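Dec 12, 2025

FASA OPENS SILK FLOWER WORKROOM AT GRUSGATE, WITH STEMS SOLD SINGLY FOR HOME ARRANGERS

Fasa, which makes and sells artificial flowers, has opened a workroom and shop counter at Grusgate. The new space will handle arranging, repairs and custom orders, and it is the first Fasa location where the public can buy single stems over the counter.

Until now, Fasa sold only to florists, hotels and event planners, with a minimum order of 25 stems of one kind. That minimum stays in place for trade orders. At Grusgate, customers can buy one stem, or a mixed handful, and take it home the same day.

The workroom opens with a list of 454 stems, leaves and fillers. The list covers roses, hydrangeas, peonies, tulips, eucalyptus, fern and a number of plain greens. Each item is sold under its own stock number, so a customer who needs one more of the same flower a year later can ask for it by number.

"We kept getting calls from people who had one vase to fill," said Rami Nassar, who manages the Grusgate workroom. "They didn't want 25 roses. They wanted three, and some leaves to go with them. We had to send them somewhere else, and I didn't like doing that."

Two ranges arrive with the opening. The first, called Ra, is made up of garden flowers in pale colors, including light blue, cream and soft pink. The second, Brerkar, covers deeper colors and is built mostly on roses, with separate rose foliage for customers who want to add leaves to a finished piece. The two ranges can be mixed, and stems in both can be cut down with ordinary wire cutters.
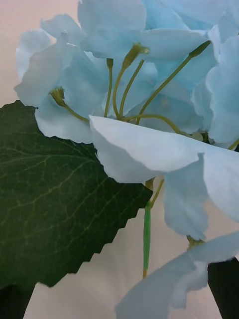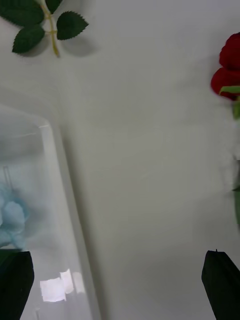 Artificial blooms and leaves in the Fasa workroom at Grusgate. First picture: pale blue petals with a dark green leaf. Second picture: a red rose, rose foliage and a clear plastic container on a white tabletop.

Arrangements are put together by hand at Grusgate. Customers can bring in their own vase, bowl or basket and have it filled, or they can leave measurements and a color and collect the finished piece later. Small arrangements are usually ready within two working days. Larger work, such as table pieces for a wedding or a reception desk, takes up to three weeks, and a sketch is sent to the customer before any stems are cut.

The repair service is also new. Artificial flowers that have been on display for a long time tend to collect dust in the folds of the petals, and leaves come off where they join the stem. Fasa will clean pieces, press petals back into shape, replace leaves and rewire stems. The service is open to flowers bought anywhere, though the workroom may not be able to match a leaf or petal made by another firm. Repairs are priced after the piece has been looked at, and there is no charge for the look.

"People get attached to these things," Nassar said. "A woman brought us a centerpiece from her sister's wedding in November, before we were even open. Most of it was fine. It needed four new leaves and a good cleaning. She had been ready to throw it out."

Fasa will also run arranging classes in the workroom. Each class is two hours long and is limited to eight people. The beginner class covers how to bend a stem so it sits naturally, how to open up a bloom that has been packed flat, where to place leaves, and how to fix stems in a container so they stay put. A second class covers wreaths. Stems, wire and tape are included in the fee, and each person takes home what they make. No experience is needed for either class.

Trade customers will be served from Grusgate as well as by mail. Orders of 100 stems or more can be picked up from the side entrance, where there is room to pull in a van. Florists who want to see colors in person before ordering can book a table and have samples laid out for them. Existing trade accounts carry over, and account numbers do not change.

The space at Grusgate measures 2,020 square feet. The counter and display shelves are at the front, the worktables are in the middle, and stock is kept at the back. The entrance is at street level.

The full stem list is available at the counter in print, and copies will be mailed on request. Fasa expects to add to the Ra range in the spring, starting with sweet pea and a second size of hydrangea. Prices for those items have not been set.

Gift cards can be used for stems, finished arrangements, repairs and classes.

About Fasa
Fasa makes and sells artificial flowers and foliage for homes, shops, hotels and events. Its ranges include Ra and Brerkar.

Press contact
Rami Nassar
Fasa workroom, Grusgate
Product samples for press use can be requested at the counter or by mail.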